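Zoltar Handführgriff mit Wrist-Kamera – Vormachset für Zweifingergreifer

Startseite > Greifer und Zubehör > Teleoperation > Zoltar Handführgriff

Artikelstand: 5.2.20
Lieferzeit: auf Anfrage
Hersteller: Kukodetti

Den Zoltar haben wir jetzt fest im Sortiment, und ich gebe zu, ich hab ihn vorher viel zu lange selbst auf dem Tisch gehabt. Eigentlich wollte ich nur kurz prüfen, ob der Flansch passt. Daraus wurde ein ganzer Nachmittag mit Bauklötzen (und am nächsten Tag gleich noch einer).

Worum geht's? Ihr wollt eurem Arm eine Aufgabe zeigen, statt Wegpunkte einzutippen. Dafür gibt es beim Zoltar zwei Wege. Entweder ihr packt den Griff direkt am Handgelenk, schaltet den Arm weich und führt ihn. Oder ihr nehmt den Griff ab, steckt ihn in die Tischhalterung und steuert aus der Entfernung. Umgeschaltet wird mit dem Daumen, das Kabel bleibt dran. Gespeichert werden Gelenkstellungen, Öffnungsweite der Finger und das Kamerabild, alles mit gemeinsamem Zeitstempel.

Die Kamera sitzt dicht hinter den Greiferfingern und schaut nach vorn zwischen ihnen durch. Wer bisher nur mit einer Kamera an der Decke gearbeitet hat, muss sich kurz umgewöhnen! Man sieht wenig vom Raum, aber dafür genau das, was gleich gegriffen werden soll. Aufgezeichnet wird mit 30 Bildern pro Sekunde, und bei flotten Armbewegungen verwischt das Bild ordentlich. Die Buchstaben auf Spielzeugklötzen könnt ihr dann vergessen, rote, gelbe und grüne Flächen bleiben trotzdem gut auseinanderzuhalten. Für eine Aufgabe wie „den roten Klotz greifen“ reicht mir das völlig. Soll der Arm nach Buchstaben sortieren, dann bitte vor dem Zugreifen kurz stillhalten und erst danach zumachen. 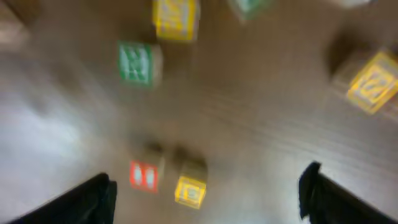
Florian Wieser schrieb uns nach dem Probelauf, er sei mit dem geführten Modus sofort klargekommen, mit der Fernsteuerung dagegen erst am zweiten Tag. Sein Rat an alle, die neu anfangen: die Geschwindigkeit im Menü auf 20 Prozent stellen und sie erst hochdrehen, wenn man beim Greifen nicht mehr nachkorrigiert. Er habe am Anfang so viele Schlenker aufgenommen, dass der Arm sie später brav mitgemacht habe.

Das mit den Schlenkern kann ich bestätigen – der Arm lernt eben auch, was man gar nicht zeigen wollte. Löscht misslungene Durchgänge am besten gleich. Am Griff gibt es dafür eine eigene Taste, zweimal drücken, weg. Einmal drücken setzt nur eine Markierung, das hab ich anfangs dauernd verwechselt.

Wie viele Durchgänge braucht man? Kommt sehr auf die Aufgabe an. Für einfaches Greifen und Ablegen nehme ich inzwischen 50 Vorführungen auf und verteile die Teile jedes Mal neu auf dem Tisch, auch mal schräg, auch mal dicht nebeneinander. Bei eng liegenden Klötzen müssen die Finger sauber in die Lücke, da lohnen sich ein paar Extrarunden. Und achtet auf das Licht! Kommt es flach von der Seite, habt ihr auf einer lackierten Platte schnell einen hellen Fleck, in dem alles absäuft. Ich lege in so einem Fall die matte Unterlage von Erwood drunter (siehe Zubehör) oder drehe den Tisch.

Was dabei ist

Handführgriff Zoltar mit Daumenschalter
Wrist-Kamera mit Halter
Tischhalterung für den Fernbetrieb
Anschlusskabel und Kabelclips
Adapterplatte für Diekmann-Greifer
Aufnahmesoftware, Einzelplatzlizenz

Der Arm und der Greifer selbst sind nicht enthalten, das fragen tatsächlich viele.

Technische Daten

Bildrate Kamera: 30 Bilder pro Sekunde
Montage: zwischen Flansch und Greifer
Betriebsarten: handgeführt, ferngesteuert
Greifertyp: Zweifingergreifer, parallel
Fingerfarbe auf Wunsch: Schwarz matt oder Grau

Zum Einbau noch ein Tipp von Uwe Brinkmann: Das Kabel nicht stramm am Handgelenk festmachen, lieber eine lockere Schlaufe lassen. Bei ihm hat der Stecker sonst bei jeder vollen Drehung gezogen. Nach dem Einbau bitte die Kamera neu einmessen, der Assistent führt euch durch, und die Karte mit dem Muster liegt im Karton.

Zubehör

Matte Tischunterlage Erwood
Ersatzfinger schwarz, Paar
Fußtaster für Start und Stopp (meine klare Empfehlung, wenn ihr beide Hände am Arm habt)

Die Version mit drahtlosem Griff ist für Oktober angekündigt. Wer darauf warten möchte, schreibt mir einfach über das Kontaktformular, dann setze ich euch auf die Liste.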